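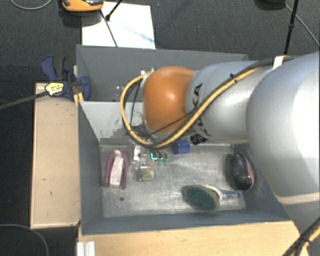 Gray metal bins at the Dreltis site in Garkdale.

Dreltis to Open Trade Counter and Move Parts Stock to Garkdale

GARKDALE, December 2019 - Dreltis, a supplier of replacement parts for faucets, valves and water heaters, will move its stock to a new site in Garkdale and open a trade counter there in January. The counter will serve plumbers, building maintenance staff and homeowners.

The company has leased the building from Masanja, a property firm that owns several commercial buildings on the east side of town. The lease runs for 60 months and includes an option to renew. Financial terms were not disclosed.

Until now, Dreltis has sold only by phone, mail and online order. Customers who needed a part the same day had to go elsewhere or wait for delivery. The company said requests for a pickup counter came mostly from plumbers who were already in the middle of a job when they found out which part had failed.

"Most of our calls are from somebody who has the old part in their hand," the company said in a statement. "They want to put it down on a counter next to a new one and see if it matches. We have not been able to offer that until now."

What the counter will carry

All parts now listed in the Dreltis catalog will be held in Garkdale. These include faucet cartridges, stems and seats, shower valve trim, fill valves, flappers, supply lines, pressure relief valves, anode rods and heating elements. Customers can call ahead to have a part set aside and held until the end of the next business day.

The counter will also carry the full Kurkix line of repair kits. Kurkix is the Dreltis house brand and was introduced for older two-handle faucets whose original makers no longer supply parts. The line now has 34 kits. Each one contains the washers, O-rings, screws and springs for a single faucet type, along with a printed sheet showing the order in which they go back together.

Kurkix kits will be priced the same at the counter as they are online. Other parts may differ slightly in price, as counter sales carry no shipping charge.

Part matching

A matching bench will be set up at one end of the counter. Staff will measure a worn part, check it against the reference boards and tell the customer whether a replacement is in stock. There is no charge for this and no purchase is required.

If a part cannot be matched on the spot, the customer may leave it with a name and phone number. Dreltis said it will reply within two business days. Parts left for matching will be returned on request, and any part not claimed after 60 days will be recycled.

The company asks customers to rinse and dry old parts before bringing them in. Parts that have been in contact with waste lines should be sealed in a clear bag.

Brass and copper returns

Dreltis will accept used brass and copper fittings at the new location. Licensed plumbers can bring in up to 200 pounds per visit and receive a credit on their account, based on the scrap price posted at the counter that morning. Homeowners may drop off smaller amounts during counter hours but will not receive a credit.

Galvanized pipe, plastic fittings, water heater tanks and anything containing mercury will not be accepted. Fittings do not have to be sorted by size. Steel nuts and plastic handles should be removed first where that can be done by hand.

Accounts and orders

Existing trade accounts will carry over without any change to account numbers, credit limits or billing dates. Account holders will be able to charge counter purchases in the same way as phone orders. New trade accounts can be opened at the counter with a current plumbing license or, for building maintenance departments, a letter on company letterhead.

Phone and online orders will continue during the move. Orders placed in the last week of the month may ship one business day later than usual while stock is transferred - the company will post a notice on its order page during that time. Water heater elements and relief valves will be moved last so they stay available for urgent repairs.

The returns address will change once the move is complete. Return labels already printed with the old address will be honored, and packages sent there will be forwarded.

The building

The Garkdale building was previously used by a wholesale tile dealer and has been vacant since the dealer closed. Work on the interior included new lighting, a repaired loading dock and a ramp at the customer entrance. Masanja also resurfaced the parking lot, which has 40 spaces. Four of those next to the counter entrance are marked for vans and short-term pickup.

The site can be reached from the north by the county road and from the south by the rail crossing. Drivers with trailers should use the north approach. The turn after the rail crossing is tight and there is no room to back up.

Hours

The counter will open at 6:30 a.m. on weekdays and close at 4:30 p.m. Saturday hours are under review and will be decided in the spring, after the company has seen how many customers come in during the early morning. Phone lines will keep their present hours.

There will be no formal opening event. Coffee will be available at the counter during the first week, and printed copies of the parts catalog will be handed out while supplies last.

Jobs

Dreltis is hiring counter staff and one delivery driver for the Garkdale site. Counter applicants should have some experience with plumbing repair or hardware sales. The driver position requires a clean license and the ability to lift 60 pounds. Both are full-time jobs with health coverage after the first three months. Applications can be made through the company website or in person once the counter is open.

About Dreltis

Dreltis supplies replacement parts for household and light commercial plumbing. It sells to plumbers, property managers, schools and homeowners, and owns the Kurkix brand of faucet repair kits.

About Masanja

Masanja owns and leases commercial and light industrial property in Garkdale and nearby towns.

Media inquiries may be sent to the Dreltis press desk through the contact form on the company website. Please note "Garkdale counter" in the subject line.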